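Serkden Hand Gripper Pair – equipment page and good practice rules

This page is for teams who buy or already use the Serkden pair, and for the people who must write the work instruction for it. The first part tells what you receive. The longer part is the handling standard we ask every site to follow, because most problems that reach our support desk come from habits and not from parts.

## What is in the set

- Two hand-held grippers, each with two finger pads
- Spare finger pads, 2 pairs
- One hex key for the pad screws
- One storage tray with foam
- Printed inspection card and a copy of the standard on this page

The set is sold complete. Single grippers can be ordered only as a replacement, and you must give the serial number of the tool that stays in use. We match the closing force of the two tools before shipping, and a pair that was mixed later will not behave the same in both hands.

## Basic data

| Item | Value |
|---|---|
| Maximum opening between pads | 80 mm |
| Recommended session length | 18 minutes |
| Pad inspection | every 7 sessions |
| Use | indoor, dry, on a table or bench |

The opening is measured at the tip of the pads, not at the root. Please keep this in mind when you choose objects for a task list. An object that fits exactly on paper is too large in practice, and the operator will start to push it in with the side of the pad.

## Who may use it

Any adult who has read the work instruction and has made one practice session with a trained colleague. No technical education is needed. We ask that the name of the trained colleague is written in the log, so that a wrong habit can be followed back to where it started. It is not for blame. In July we corrected a grip error at one site only because the log showed that all persons with this error had the same teacher, and the teacher was glad to know it.

People with pain in the wrist or the thumb should not work with the tool that day. There is no exception for short tasks.

## The handling standard

The standard is named Jokutcombe, after the building where we wrote it. It has five sections. The words "must" and "should" are used on purpose: a "must" is checked in an audit, a "should" is advice.

### Section 1. Preparing the surface

The work surface must be stable, level and free of liquid. It should be one plain color which contrasts with the objects. Remove personal items such as cups and phones before the first grip. Light should come from above or from two sides. A strong lamp from one side gives hard shadows, and operators then misjudge the height of thin parts.

Objects must be checked for sharp edges and cracks. Broken plastic is taken out of the task, also when it still looks usable.

### Section 2. Holding the tool

The hand goes around the body of the tool and stays behind the jaws at all times. No finger may pass in front of the pads, also not to help a part that slips. If a part slips, let it fall and take it again.

Hold the tool firm but not hard. If the knuckles are white after a few grips, the grip is too strong or the tool is too far from the body. Move the chair before you change the tool.

### Section 3. Tangled and interlocking objects

This section has the most questions, so it is longer. Hangers, cables, chains and wire baskets all belong here. These objects are good training for two-tool work, and they are also where the pads and the wrists suffer most.

1. Look first. Find a part which lies on top and has a free end.
2. Take this part with one tool, near the end, and hold it. Do not pull yet.
3. Open the other tool and bring it over the place where the parts cross.
4. Free the crossing with the second tool, while the first tool only keeps position.
5. Lift straight up and slowly. If a second object comes with the first, lower both and begin again at step 1.

You must never pull both tools away from each other to break a knot open. The force goes into the pads sideways, and a part under tension can jump toward the face. Safety glasses are a "must" for the complete section. 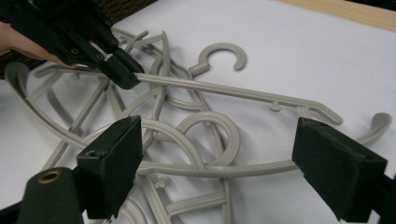
Abdelilah Bouzid asked us why step 2 says to hold near the end, when in his experience a grip in the middle of a long bar gives better balance. He wrote that with a middle grip he needs less correction from the wrist, and that his colleagues prefer it too. He would like the standard to permit both.

We thought about this for some time. He is right about the balance. A bar held in the middle turns less in the jaws after it is free. But before it is free, the middle is usually the place where other parts cross, and a closed jaw there blocks the way for the second tool. So the rule stays "near the end" for the tangled phase. After the part is free, the operator may put it down and take it again in the middle for transport. This is now written in the work instruction as a "should". Thank you to Mr. Bouzid for the clear letter.

Some more notes for this section:

- Hooks are the last place to grip, not the first. A hook can catch another hook below it, and the operator feels this only when the load is already high.
- Small pegs and clips on a bar must not be between the pads when they close. They leave marks in the pad surface and they break off.
- When the pile does not get easier after several tries, stop and turn the pile by hand, with both tools put down first.

### Section 4. Two people at one table

Two operators may work at one table if each has a marked area. The areas must not overlap. Passing an object from one person's tool to the other person's tool is not permitted under this standard – put it down in a free place and let the other person take it.

One of the two is the speaker and says "stop" and "start". Agree who it is before the session, and write it in the log.

### Section 5. End of session

Put the tools in the tray with open jaws. A pad that stays pressed for the night gets a flat place, and this changes the grip. Wipe the pads with a dry cloth. Do not use alcohol or window cleaner, they make the surface slippery for some days.

Write in the log: the operator, the task, the start and end time, and every drop or strange noise. "Nothing special" is a valid entry. An empty line is not.

## Inspection of the pads

Check each pad under good light. Compare it with the printed card and choose one of these results:

**Good.** Surface even, edges clear, screws tight. Continue.

**Worn.** Top edge rough, or small marks in the flat face. The pad may be used, but order a replacement and inspect after every session.

**Out.** Crack, missing piece, or movement when you push the pad with a finger. Remove the tool from use the same day and put the red label on it.

Always change both pads of one tool together. A new pad against an old pad closes at a small angle, and thin objects turn out of the grip. Tighten the screws by hand with the key from the set. Electric screwdrivers have damaged more housings than all falls together.

## Training and audit

The basic training is done at our workshop in Londmont or at your site. It takes one morning and ends with a practical check on Section 3. Bouchra Shawky is responsible for the training plan and also for the audit list, which you can ask for before you order.

Sites who use the Tang task cards should know that the older cards have another order in Section 3, where the second tool goes in first. Please replace these cards. Both versions on one table is worse than either one of them.

## Ordering

Write to us with the number of pairs, the delivery address and the kind of objects you plan to handle. If the objects are mainly thin and stiff, tell us this and we will send the pads with the harder face. The price is the same. Pads, keys and trays are in stock. Complete pairs are matched to order, and we confirm the date in writing after the matching is done.

Page text last changed 10th August. The printed copy in your set can be older – in this case this page is the valid one.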